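Filed under: Bench Gear / Reviews / Teleop
85 shares | 2 comments

The Skodbridge hand-control kit arrived in a carton big enough for a dishwasher, most of it foam. Inside were two hand controllers, a foot pedal, a power brick and a quick-start card with a drawing of a person smiling at a robot. I have been driving arms by remote control for long enough to know that expression comes later, if at all.

The job I gave it was a handoff. One arm holds a thin metal rod, the other arm takes it, and I do both halves with my own two hands while the software writes everything down. A toddler can pass you a spoon. With the old Lanton controllers this took me most of an afternoon and some language.
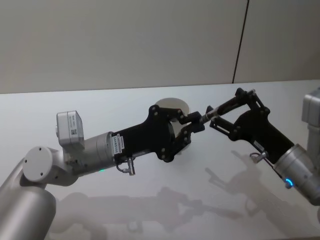
Closing in on the handoff, with the rod in the right gripper and a paper cup behind.

First, the good part. The controllers are light, and the wrist motion maps the way you'd hope. Turn your hand, the gripper turns. The Lanton set always felt like steering a canal boat through a mail slot, and I had started to think that was my fault. Skodbridge also gives you a slow mode on the pedal, which scales everything down for the last inch. I used it on every single pass. I would use it on my car.

The triggers are less lovely. There's a dead zone at the start of the pull, then a lot happens. You learn to squeeze in two stages, and if you are teaching a robot by example, you should know that your two-stage squeeze goes into the recording along with everything else. Mine now contains over 400 demonstrations of a person being nervous.

There is no force feedback either. With a rod in both grippers you can't feel whether the two arms are agreeing or quietly having a tug of war, so you watch the tip and guess. The Cavthorpe rig has feedback and costs about what you'd expect for something that has feedback. 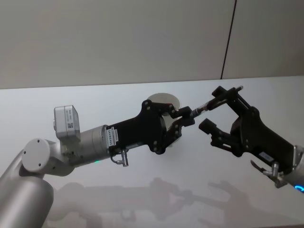
Staff reviewer, teleoperation and bench tools
29th May

With both sets of fingers on the rod, the question is which hand lets go. Skodbridge lets you lock one gripper by double-tapping its trigger, so you can stop thinking about it while you work the other. Good feature. It is also switched off by default and lives in a menu called Comfort, next to the beep volume.

Recording is handled by a program named Bang, which starts and stops takes from the pedal. Deleting a bad take is one long press. The confirmation sound for "deleted" and the one for "saved" are the same sound. A fix is promised for July.

Setup took me an hour, half of it pairing the left controller, which preferred to be the right controller.

Would I buy it? For two-arm work on a table, yes, over the Lanton, without much agonizing. For anything where you need to feel the part seat, save up. And keep the foam, the carton is useless without it.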